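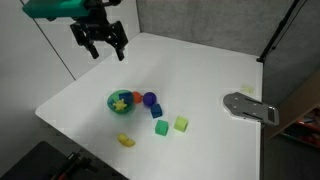 Sirnport Toy Library
Progress report to the Pekum Fund
Jun 10, 2025

Summary

Work on the shape and color sets is on schedule. Of the 2850 pieces in the collection when the grant began, most have now been checked, cleaned and put into sets. The part that is behind is the printed labels, explained below.

What has been done

The old stock came to us in mixed crates, with cubes, balls, foam pieces and shape sorters all together. We have gone through every crate from the Venckus building and all but a few from the Imell branch. Sorting is done on the white tables, a small group of toys at a time, so that chips and splits show up against the surface.

We withdrew 307 pieces. Most were foam shapes with bite marks or torn edges, and the rest were balls that had gone sticky or cubes with split seams. The foam crescents have held up better than we expected and nearly all of them stay in the collection.

There are now 15 complete sets ready to lend. A set for the youngest children has a sorter bowl, star blocks, a few plain cubes in blues and greens, and balls in two sizes. We left the very small balls out of these sets and will keep them for older groups.

Changes to the plan

The application said that each set would be a single color. We tried this with two playgroups and dropped it. The children wanted to put things together that did not match, and the staff found a one-color set hard to use for sorting games. Sets are now mixed, with at least two greens in each - a teal and a lime, for instance - so that close shades can be compared.

We also moved the finished sets from the back room to the open shelves. Borrowers can now look through them before choosing.

Labels

The first batch of labels peeled off after washing. The printer has agreed to replace them on a heavier stock, and we are waiting for a delivery date. Until then the sets go out with a paper list in the bag. Two lists have already been lost, so this needs to be settled before lending picks up.

Spending

We have spent some 4000 of the grant so far, mainly on storage bags, cleaning supplies and replacement sorter bowls. The label reprint is at the printer's cost. We do not expect to ask for more.

Next steps

Finish the remaining Imell crates and put together the sets for older children. Fit the new labels when they arrive. Our final report, with lending figures for both sites, will reach you in October.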